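3. Assembly and Electrical Testing of the Lamp Boards

The lamp boards used in this study were supplied as unassembled kits by Budine and put together in the electronics workshop at Prukgate. 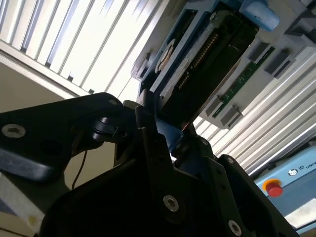
Figure 3. Gripper and hard drive in a blue plastic holder.

3.1 Kit contents and preparation

Each kit held a round circuit board, a set of white LEDs, a bridge rectifier, a film capacitor used as a series dropper, two resistors, a smoothing capacitor, and a plastic housing with a screw base. The printed instructions gave the order of assembly but did not state the polarity of the smoothing capacitor. The polarity was therefore read from the board layout and checked against the rectifier output before any part was soldered. Students working from the same instructions in July had fitted this capacitor backwards on two boards, and those boards were left out of the study.

A total of 8 lamps were assembled for the tests reported in this section. All LEDs were checked one at a time with a current-limited bench supply before they were fitted. LEDs that were visibly dimmer than the others at the same current were set aside and replaced from the spare bag.

3.2 Soldering

The low parts were soldered first, followed by the LEDs and then the two larger capacitors. LED leads were bent by hand against a plastic spacer so that every lamp had the same mounting height. The iron was set at 300 degrees Celsius for all joints except those at the ground plane, where the tip was held in place slightly longer. Flux was cleaned off with alcohol and a soft brush, and the boards were left overnight before power was applied.

Joints were inspected under a bench magnifier by Helmi Hirvonen, who had not taken part in the soldering. Boards with a doubtful joint were reworked once. A board that still failed inspection after rework would have been rejected, but this rule did not have to be used.

3.3 Insulation

Lamps of this type have no transformer, and every conductor inside the housing must be treated as live whenever the lamp is in its socket. The housing supplied with the kit leaves a narrow gap between the edge of the board and the vent slots. We considered this gap too small for the planned tests. A ring of insulating sheet was placed between the board and the housing wall, and sleeving was fitted over both supply leads up to the solder pads. A bleed resistor was also added across the dropper capacitor on boards where the kit had left the position empty.

All measurements were made behind an isolation transformer with the housing closed. Lamps were handled only after the supply had been disconnected and the voltage on the dropper capacitor had been checked with a meter.

3.4 Operating schedule

The finished lamps were mounted base up in an open rack and run for 2520 hours. The rack was placed away from windows so that daylight would not affect the light readings. Input power was recorded with a Brinier meter at the start of the run and at fixed points after that. Light output was read at one marked position under each lamp, with the neighboring lamps switched off.

The original plan called for 3000 hours. The run was shortened after the rack had to be cleared for building work, and the later readings were dropped from the plan for every lamp so that the results could still be compared. Thérèse Beaulieu kept the test log and entered each interruption of the supply. The readings are given in Section 4, together with the method used to correct them for changes in line voltage.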